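Chenille duster

A chenille duster is a handled cleaning tool with a head of soft microfiber strands, a bit like a bunch of fat noodles. I've edited this entry for three years now, and I still love these silly things! They're great on open shelving (mine is 28 inches wide), but pick up any small bits first or you'll just push them around.
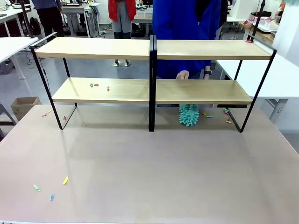
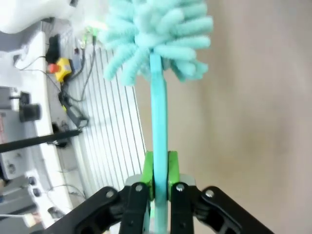
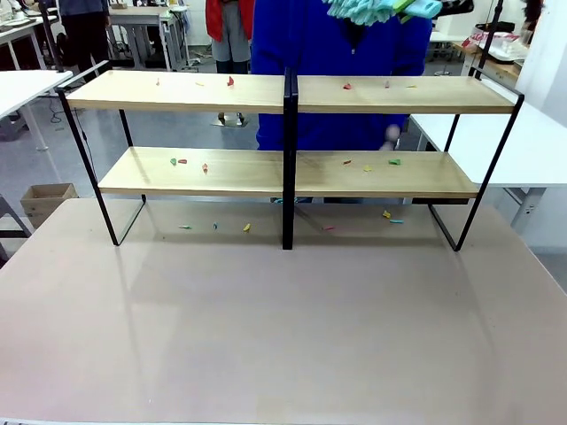
Two-tier shelves with small colored pieces, first and last; the duster's head and handle, middle.

Dolores Benavides swears by a cool wash and a good shake outdoors. I air-dry mine overnight.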